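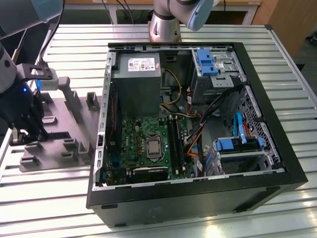
Szabolcs Erdős on renting out the Gulstead house

Szabolcs Erdős bought the lake house at Gulstead from the Szekeres family and took his first guests in March. It sleeps nine, with a bunk room over the porch.

"We had 94 nights booked that first year," he said. "I'd hoped for more."
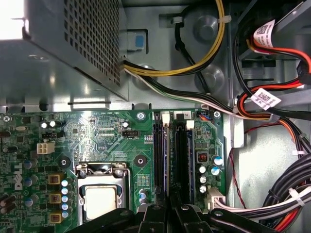 Most of those were families, he said, and many have come back. He keeps the minimum stay at three nights and charges no cleaning fee. Dogs are fine.

"People ask about the boat first. Then they ask about the stairs, which are steep."

The dock will be rebuilt before summer.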